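2026年3月23日

# 保存容器の持ち寄り交換会、今年は倉庫の一階で

先週、Stuseckの共同キッチンで開かれた「ふた合わせの会」に行ってきました!名前だけ聞くと何のことやらですよね。家で余っている保存容器を持ち寄って、ふたと本体の組み合わせを確かめてから、欲しい人に譲る会です。わたしは2月の告知を見た時点で、戸棚の奥の山を思い浮かべて即申し込みました(だって本体だけ5個あるんです、ふたはどこへ……)。

会場は1917年に建ったという古い倉庫の一階で、いまは地域の料理サークルTshabalalaが使っています。天井が高くて、声がよく響くこと!入口で靴を脱いで、受付で名前を書いて、参加費は一家族につき16ランド。小銭を用意していなかったわたしは、後ろに並んでいた方に両替していただきました。ありがとうございました。

世話役のFatima Motaungさんによると、今回集まった容器は3000点ほど。去年は2000点だったそうで、並べる台が足りず、途中から廊下にも机を出していました。ガラス、ホーロー、プラスチック、それに用途のよくわからない細長い筒まで。乾麺用じゃないかという人と、箸入れだという人がいて、しばらく決着がつきませんでした。わたしは乾麺派です。

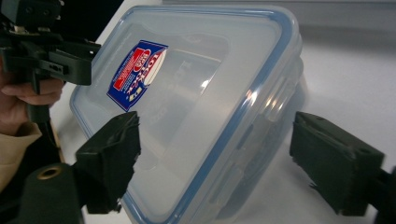
わたしのお目当ては、長方形で平たい、重ねられるタイプでした。丸い容器もかわいいんですけど、うちの冷蔵庫は幅が狭くて、丸いのを二つ入れると間がもったいないんですよね。それで台から台へうろうろして、手に取ってはふたの裏をのぞいて、また戻して。透明な容器は下に敷いた白がそのまま透けて見えるので、冷蔵庫でも中身を探さずにすむなあ、と想像がふくらみます。ふたの縁をぐるっと囲む淡い青のシールも、わたしにはかなりの高得点!色がついていると、洗い物のときに溝の場所がすぐわかるんです。青と白のラベルが貼られたままなのも、ちょっと得した気分になりませんか。うちならたぶん、はがすのが面倒で、そのまま何年も使うと思います。

パッキンの手入れの実演もありました。担当は台所用品店Ruvusの方で、竹串に薄い布を巻いて溝をなぞるやり方を見せてくれました。爪楊枝の先で直接こするのは、傷がつくのでやめてくださいとのこと。はい、やっていました……。横の留め具は、片側だけ先に強く押し込まず、向かい合う二か所を一緒に押さえるのがおすすめだそうです。前の席のお子さんが何度もパチンパチンと鳴らして、お母さんに止められていました。気持ちはわかる、あの音は楽しい。

質問の時間には、カレーのにおいの取り方で大いに盛り上がりました。重曹の人、日に当てる人、もうカレー専用にしてしまう人。Motaungさんはカレー専用派で、油性ペンで底に小さく「カ」と書いているそうです。これはさっそく真似しようと思います。

持ち帰りは一家族につき四つまで。わたしは浅型を二つと、取っ手つきのホーローを一つもらいました。もう一つは迷いに迷って、例の細長い筒にしました。スパゲッティを入れてみたら、指二本分くらい長さが足りません。乾麺派、苦しい立場です。

引き取り手のなかった分は、Foseleroの作業所でボタンやビーズの整理箱として使われます。ふたのない本体だけの容器も歓迎だそうなので、うちの5個も持って行きました。追加で譲りたい方は、今月いっぱい共同キッチンの受付で預かってもらえます。洗って、よく乾かして、ふたは閉めずに別に重ねて持って行ってください。名前を書いたシールは、はがしてからでお願いします、とのことです。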